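Gindby 台所計測単位コーパス README

概要

Gindby は、家庭料理のレシピに出てくる分量表現を集めた日本語のテキストコーパスです。「大さじ1」「ひとつまみ」「カップ半分」「卵Lサイズ2個」といった表現を文ごとに切り出し、単位・数値・食材の三つの要素に注釈を付けてあります。収録文数は1,047文、レシピ数は600件です。

配布物はテキストファイルのみで、音声は含みません。用途としては、分量の正規化、レシピ検索、人数に応じた分量の換算、買い物リストの自動作成などを想定しています。

管理者は Nivaldo Trindade です。注釈の方針に関する質問は、配布ページの連絡フォームから送ってください。返信は日本語かポルトガル語になります。

収録内容

配布アーカイブを展開すると、次のファイルができます。

recipes.tsv
レシピごとの基本情報です。列は順に、レシピID、料理名、人数、分類、出典区分です。

sentences.tsv
分量表現を含む文です。列は順に、文ID、レシピID、本文、注釈文字列です。

units.tsv
単位の一覧と、標準単位への換算値です。換算できない単位は空欄になっています。

notes.txt
注釈中に判断が分かれた事例のメモです。書式は統一していません。

文字コードは UTF-8、改行は LF です。表計算ソフトで直接開くと「1/2」が日付に変換されることがあるので、読み込み時に全列を文字列として指定してください。この変換に気づかずに保存されたファイルは元に戻せません。

出典

レシピは三つの区分から集めました。

区分A：Andrade 料理教室が教室内で配布していたプリント。手書きのものは入力し直しています。
区分B：Livow の利用者が投稿し、再配布に同意したレシピ。
区分C：注釈担当者が自分で書いたレシピ。

区分Aには古い言い回しが多く、「合」「匁」のような単位も残っています。原文の表記は変えていません。明らかな誤字は notes.txt に文IDを添えて記録し、本文は原文のままとしました。区分Bは絵文字と顔文字を削除してあります。投稿者名と投稿日時は含みません。

注釈の形式

注釈文字列は、食材、数値、単位を縦棒で区切ったものです。一つの文に複数の分量がある場合はセミコロンでつなぎます。

本文：しょうゆ大さじ2とみりん大さじ1を合わせる。
注釈：しょうゆ|2|大さじ;みりん|1|大さじ

本文：塩をひとつまみ入れる。
注釈：塩|1|つまみ

本文：残りの小麦粉を全部加える。
注釈：小麦粉|残|全量

本文：バター40gは室温に戻しておく。
注釈：バター|40|g

食材名は本文に出てきた形のまま記録します。「醤油」と「しょうゆ」は別の文字列として扱うので、集計する場合は利用者の側でまとめてください。

数値には次の規則があります。

・漢数字は算用数字に直します。「二個」は 2 です。
・「半分」「半カップ」は 0.5 とします。
・幅のある表現は波線でつなぎます。「2、3枚」は 2~3 です。
・「適量」「少々」「お好みで」は数値を空欄にし、表現を単位の欄に入れます。
・「弱」「強」は数値に反映せず、単位の後ろに残します。「カップ1弱」は 1|カップ弱 です。

「少々」と「ひとつまみ」は区別しています。前者は数値を持たず、後者は 1 を持ちます。料理書では指の本数で両者を分ける説明が一般的ですが、コーパス内の書き手が同じ基準で使っているとは限りません。グラムへの換算値はどちらも空欄です。

単位の換算

units.tsv の換算値は、日本の計量カップと計量スプーンを基準にしています。カップは 200 ml、大さじは 15 ml、小さじは 5 ml です。米用の1合は 180 ml で、カップとは別の行に置いています。区分Aには「カップ」と書いて米用のカップを指していると思われるレシピがあり、該当する文は notes.txt に載せました。

1,000 ml と 1 L は同じ値に換算されますが、注釈では原文の単位を優先します。重さと容積の間の換算は行いません。小麦粉の大さじ1を何グラムとみなすかは、ふるい方やすりきりの仕方で変わるためです。必要な場合は外部の換算表を組み合わせてください。

「片」「かけ」「株」「束」「房」は食材ごとに大きさが異なります。にんにくの1片としょうがの1片は同じ単位名ですが、換算の対象外です。

語彙の範囲

分量と一緒に現れる場所や道具の語も、ごく少数ながら注釈してあります。「戸棚」「棚」「調理台」「流し」「コンロ」「冷蔵庫」がその対象で、文末に角括弧で付記しています。「冷蔵庫で30分寝かせる」であれば、時間と場所の両方が記録されます。

扉の付いた収納は「戸棚」、扉がなく手前が開いた段は「棚」としました。「吊り戸棚」は「戸棚」に含めます。作業面については「調理台」「カウンター」「ワークトップ」の三つの語が出てきますが、タグはすべて「調理台」に統一しています。下のCG画像では、木目の戸棚の右側に開いた棚があり、手前の石目の面が調理台にあたります。

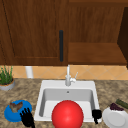
注釈の手順

各文は二人が独立に注釈し、結果が一致しなかったものを三人目が確認しました。三人目の判断でも決まらなかった文は、最も原文に近い形を採用しています。確認の順序は文IDの順で、区分による優先はありません。

最初の版では「適量」の数値欄に 1 を入れていましたが、合計を計算したときに誤った値が出るため、空欄に改めました。旧版を使っている方は sentences.tsv を差し替えてください。レシピIDと文IDは旧版から変わっていません。

既知の問題

・食材名が省略された文では、前の文から補った名前が入っています。「さらに大さじ1を足す」の食材は、文単体からは復元できません。
・「水気を切った豆腐1丁」のように修飾が長い場合、食材名は「豆腐」だけにしています。修飾部分は注釈に残りません。
・「A」「B」などの合わせ調味料の記号は、中身を展開せずそのまま食材の欄に入れました。
・人数が「2〜3人分」のレシピでは、recipes.tsv の人数欄が文字列になります。整数型で読み込むと失敗します。
・菓子のレシピが少なく、特にパンの分類には偏りがあります。
・方言の単位は網羅していません。

分割

学習用と評価用の分割ファイルは同梱していません。分割する場合は、文単位ではなくレシピ単位で行うことを勧めます。同じレシピの文は食材名が重複しており、文単位で分けると評価用の答えが学習用に混ざります。区分Cは書き手が少ないので、書き手の癖が問題になる実験では除いてください。

Drorkberg レシピ集と併用する場合は、区分Bのレシピが重複している可能性があります。料理名だけでは判定できないため、本文で照合してください。

利用条件

研究と教育の目的であれば、無償で利用できます。商用利用は事前に連絡してください。再配布の際はこの README を同梱し、注釈を変更した場合はその旨を書き添えてください。区分Aのレシピを単独で抜き出して料理本やウェブサイトに掲載することは認めていません。

本コーパスの換算値を、食物アレルギーの管理や投薬、乳児用の食事の計算に使わないでください。検証していません。

更新履歴

第3版
場所と道具のタグを追加。units.tsv の「丁」の換算値を削除。8月に報告のあった誤字を notes.txt に追記。

第2版
「適量」「少々」の数値欄を空欄に変更。区分Cを追加。

第1版
区分Aと区分Bのみで公開。

誤りの報告には、文ID、現在の注釈、修正案の三つを書いてください。文IDのない報告は該当箇所を特定できないことがあります。修正は次の版にまとめて反映し、公開済みの版のファイルは変更しません。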